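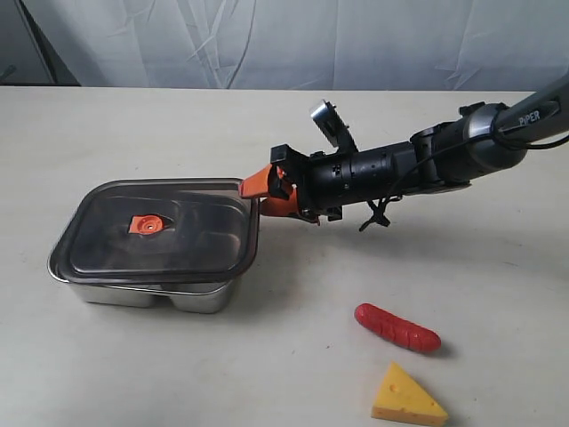
Workshop replied at 9.40: the oils and lye were weighed twice for this batch, so a recipe error looks unlikely. They asked for the ticket to stay open until the bars have been tested again.

Ticket: white powder on lavender and oat bars
Product: Claltum cold process base, 800 g loaf
Stockist: Vendamano
Status: closed in November

Problem as reported
Vendamano unpacked the bars and found a chalky white layer on the top face. Cut sides were clean. They wanted to know if the soap was safe to sell and if the whole delivery had to come back. The scent was normal and there was no oil on the wrappers.

Checks
Batch sheet pulled. Olive oil 400 g, coconut oil 200 g, the rest shea butter and rapeseed. Lye amount matches the sheet. The soap was poured at a light trace and left uncovered overnight by the open window – the sheet says 27 degrees at pouring, which is on the cool side for us.

Tested one bar from the top and one from the middle of the loaf. Both fine, no zap. Rubbed the powder with a damp cloth and it came off. It did not come back after drying. Most likely soda ash.

Second loaf from the same day was poured into the Hudec mould with the lid on. No powder on that one. Same oils, same lye, same lavender.
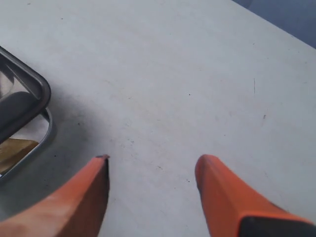 Does the powder mean there is too much lye in the bar? Soda ash forms on the surface when fresh soap meets the air, and a bar can have it with the lye measured correctly.

What we told the stockist
The bars can be sold. Wipe or steam the tops, let them dry on a rack, then wrap again. Don't use the old paper, it marks. Drunico sent the replacement bands separately.

Changes for the next batch
Cover the loaf as soon as it is poured and keep it covered until it is cut. Pour a little warmer. Take it to medium trace if the lavender allows – it sometimes thickens early with the oat added.

Later note
Next loaf cut with a clean top. Vendamano wiped their stock and kept all of it, no credit needed. Closing.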